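Search this site
Enter keywords
Go

Speaker notes: Do street trees really cut your cooling bill?
Evening talk, library meeting room. Keep it under half an hour.

Start with the flyer. Hold it up. "Plant a tree, slash your power bill." Ask who got one in the mail. Ask who believed it. Wait for hands.

Say up front that I like trees. I have two. My complaint is with the number on the flyer, and with how it got there.

Where it comes from: the Rultier report, paid for by Burkik, which sells saplings to towns. Go slow on this part. They looked at 532 homes over one summer. Only 16 of those homes had a street tree tall enough to shade a wall in the afternoon. Everything they say about savings rests on those 16. Pause. Repeat the number.

Then the other problem. The shaded homes were older and smaller, and two had no air conditioning at all. Of course their bills were lower. The report mentions this in a footnote on the second-to-last page. Read the footnote out loud.

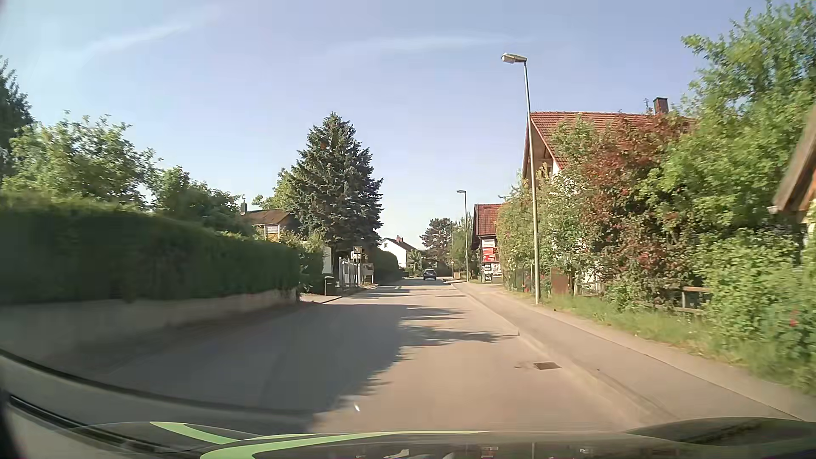 Next, the question of where shade falls. Most of what a street tree shades is the street. That is good for people walking and good for parked cars, and I'd happily pay for it. But a cooler road is a different thing from a cooler bedroom, and the report slides from one to the other inside a single paragraph. The side of the house matters, the hour matters, and so does how far back the house sits. A tree that shades the road at breakfast may do nothing for your west wall at five o'clock.

Costs. The town paid for 2,661 saplings. By the following April, 1,182 were listed as dead or missing. I got that from the town's own spreadsheet, so if anyone argues, I have a copy with me. The savings figure assumes every one of them lives to full size. Who waters them? Ask the room and let it get uncomfortable.

Wondimu Degefa will probably bring up property values. Fine, but that's a separate claim and it needs its own evidence. Don't get pulled into it. Same with birds.

What I'd want to see before the next order: bills from the same houses before and after, for several years. Survival counts by street. Somebody other than Burkik doing the math.

Skip the Enache slides if short on time. They're about roof paint, and I'm not convinced by those either.

Questions. Bring water.

Comments

fadel_road: Was at the talk. You were hard on the report but you never said what a fair savings number would be.

Adanech Hadgu: I don't have one. Neither do they, and they printed theirs.

mapleside: Our sapling died in six weeks. The stake is still there.

W. Degefa: I still say property values.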